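Pallix Shared Code Library: Frequently Asked Questions

This page answers the questions most often put to the Developer Practices group at Pleletti by staff who write, review or maintain software. It applies to all teams at the Erncombe office and to remote staff. Questions not covered here may be sent to the group through the Pallix help channel.

General

What is Pallix?

Pallix is the organization's internal library of shared code. It holds 3,456 functions, scripts and configuration templates, each with a named owner and a short usage note. It replaced the separate utility folders that teams had previously kept in their own repositories.

Am I required to use it?

New projects must check Pallix before adding a utility of their own for logging, date handling, authentication or file transfer. Existing projects are not required to migrate. Teams are nonetheless asked to review their local utilities when a project next comes up for major work.

Who is responsible for the library?

Yurani Correa is the product owner and has final authority over what is accepted. Bülent Soylu maintains the build and release process. Individual entries are the responsibility of the owner listed in the entry's header.

Access and setup

How do I get access?

Read access is granted to all developers with their standard account. Write access is granted by team leads and takes effect the next morning, after the 6:00 a.m. permissions update.

Which editors are supported?

The Pallix search plug-in is available for the two editors in the standard workstation image. Staff who prefer another editor may use the command line client, which offers the same search and import functions. The group does not provide support for plug-ins written by individual staff members.

The client reports that my token has expired. What should I do?

Run the sign-in command again and follow the prompts. Tokens last 11 days. If the message returns straight after a new sign-in, check that your system clock is correct before contacting the help channel.

Contributing

How do I submit a new entry?

Open a merge request against the intake branch and complete the template. A submission must include tests, a usage note and the name of an owner. Submissions without an owner are returned without review.

How long does review take?

Reviews are assigned daily at 10:00 a.m. Short entries are normally dealt with within the week. Entries that touch authentication or personal data are also read by the security reviewer, Waldemar Szewczyk, and take longer.

Is there a limit on the size of a submission?

A single merge request may change no more than 50 files. Larger contributions should be divided into parts that can be built and tested separately.

Can I submit code written by a colleague who has left?

Yes, provided that you are prepared to act as its owner and that the original commit history is preserved.

Naming, versions and removal

What naming style should be used?

Names are written in lower case with hyphens and begin with the subject area, for example "date-parse-local". Abbreviations should be avoided unless they appear in the Panicker glossary. Canadian spelling is used in names and notes, so "colour" and "catalogue" are correct.

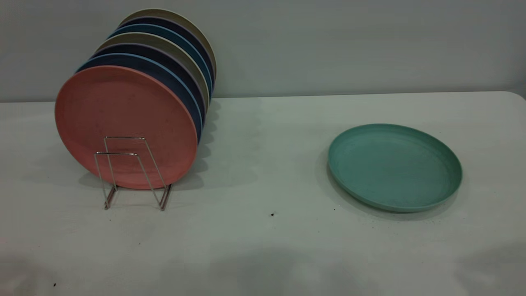
How are versions numbered?

Each entry carries its own version number. The first figure changes when existing callers would need to alter their code, the second when a feature is added, and the third for corrections. Owners must record every change in the entry's change log.

When is an entry removed?

An entry with no known callers is marked as retired at the February review and deleted the following February. At the last review, 1,748 entries were confirmed as being in active use. Owners are notified before an entry is marked, and may ask for it to be kept.

What happens if my project depends on a retired entry?

The build will continue to work and will display a warning. Contact the owner first. If the owner cannot be reached, Yurani Alvarado will arrange a replacement or transfer ownership to your team.

Can I pin my project to an older version?

Yes. Pinned versions remain available until the entry itself is deleted. Security corrections are applied to the current version only, and a pinned project will not receive them.

Where can I ask for training?

Introductory sessions are led by Maximiliano Villanueva and can be booked through the staff learning page. Teams may also request a session based on their own codebase, for which they should supply a repository link at the time of booking.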